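I have a beer mat on the shelf over my sink that I like more than most of the paintings I've paid to see. It's an orange disk with a fat black fish on it, and the word Womine curling out of the fish's mouth. I don't know who drew it. I've asked, and the people who collect these things don't know either. Somebody sat down with a brush and a deadline, got the tail exactly right, went home, and that's all the record there is.

I want to argue for signatures. Commercial artists, the ones who do posters and labels and packaging and the boards outside movie theaters, should put their names on what they make, and the rest of us should expect to find them there. I know this isn't a fresh complaint. I've just been stewing on it since December, when I went to see the Jamier poster show and came home cranky.

The show itself was great, by the way! Go if it travels near you. Jamier made soap and shoe polish and (for a little while, badly) canned soup, and for decades the company bought terrific posters. There's one of a giant boot stepping over a town at night, with every window in the town reflected in the toe, and I stood in front of it long enough that a guard came over to ask if I was all right. Then I looked at the label. "Designer unknown." I looked at the next one. Designer unknown. I started skipping the pictures and reading only labels, which is a terrible way to go around an exhibition, and I found two names in the first room and none at all in the second.

The catalog lists 686 posters. I bought it, it weighs as much as a cat, and I went through it on the train with a pencil. Only 50 of them have a name attached. And of those 50, a good handful are the same man, Duggan, who by all accounts was a pain to deal with and refused to hand over his artwork until the printer agreed to keep his little slanted D in the corner. So now there's a Duggan section and a Duggan essay and a Duggan tea towel in the shop. Is he better than whoever did the boot? I don't think so. He's tidy, he's good with red, his lettering is a bit stiff. He argued, is what he did, and the arguing worked.

People have given me the other side of this and I'll try to be fair to it. My friend Citlali Ayala paints signs, big ones, on brick, and she thinks I'm being precious. Her line is that a sign belongs to the shop. The baker wants people to look up and think bread, and if they look up and think Citlali Ayala then she's done a lousy job for the baker. She also says, and this one stings a little, that the only people who ever complain about it are people who don't paint signs.

Okay. But a signature is tiny! You can put it down by the hinge where the baker's customers will never see it. Printers have been putting their own names in the bottom margin of posters forever, in type so small you need to crouch, and I have yet to hear of a customer who got confused and tried to buy a printing press instead of shoe polish. 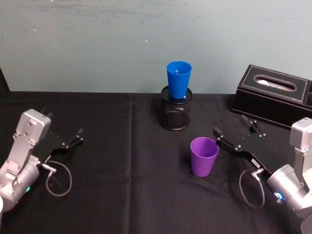
The other argument I hear is that a poster is made by a bunch of people, so whose name would you even use? Fine, use all of them, or use the one who drew it and be a little unfair. Movies manage to list the person who brought the sandwiches. And I'd go further than posters, because once you start looking at ordinary stuff this way it gets hard to stop. Take a bright blue plastic cup standing in a black wire-mesh pencil holder. Somebody decided how much that cup should taper, and somebody decided the mesh wanted a solid rim at the top, and I'd bet you couldn't find either name with a month to spare. I don't expect the cup to be signed. But a poster is a picture, made by hand or close to it, and we already have a perfectly good custom for what goes in the corner of a picture.

The person who changed my mind about how much this matters was Kimie Hosoda, who taught the lettering class I took for two winters and never got any good at. She'd drawn labels for Oveck for years, the jam people, all those jars with the leaning capitals. She could walk down a grocery aisle and tell you which ones were hers and which were done after she left by someone copying her. I asked once if she minded that her name wasn't on them. She said she'd minded at first, then stopped minding, and then had started up again at the age when you begin to throw out boxes. The company had kept the labels. It hadn't kept any list of who drew what. A student wrote to them asking about her, and they wrote back, very politely, that they had no one by that name in their files.

She'd hidden things, though. A lot of them did, I've learned. If you get hold of an old Oveck plum label and look at the leaf on the left, there's a K in the veins, with one leg shorter than the other. She did it on 7 labels before an art director caught her, and she still sounded pleased about it when she told us, with the chalk in her hand and the lesson completely abandoned.

So I've gone back to the Womine fish with a magnifying glass. I've been over the scales, the fins, the ring around the eye. There's a mark under the tail that might be initials and might be where somebody set down a wet glass, and I haven't given up on it yet.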